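Jaltora can hold a needle now

Sunday was a good day at the Drestine workshop! Our two-arm suturing build, Jaltora, got its longest run yet, and I stayed until they were switching the lights off around me. If you've missed the earlier posts, this is the tabletop project I've been soldering and swearing at on the back bench since May – two cable-driven arms, a pair of hand controllers and far too many little pulleys.

The big change is the drive box. I threw out the old one (it slipped every time a cable got tight) and put in the Derkico motors I'd been putting off buying. That brings the total to $1,419, so I'm still under the $2,000 I promised myself, though the spare cables may finish that off. I also rewrote the wrist code so both arms use the same settings file, and small moves come out a lot smoother on the controllers.

Still on the list: thread tension, which I judge by eye and usually get wrong, and a squeak in the left drive that comes and goes. The Polishchuk bench next door has offered me time on their lathe for new pulleys, so that's my next couple of evenings sorted.
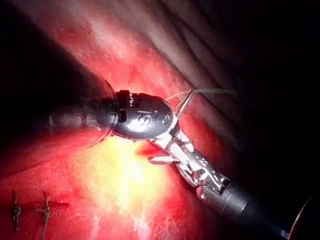
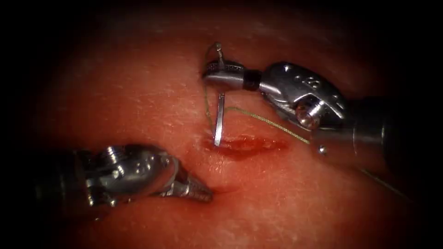 Needle held over the left end of a short cut.
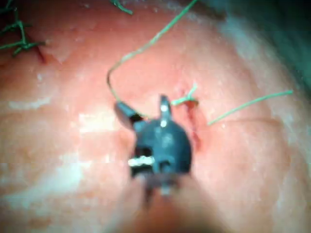
Can I come by and try the controllers?

Come any Sunday after lunch, when the workshop is open to visitors. You'll need to sign in at the desk, and I'll set you up with a slow speed limit for your first go.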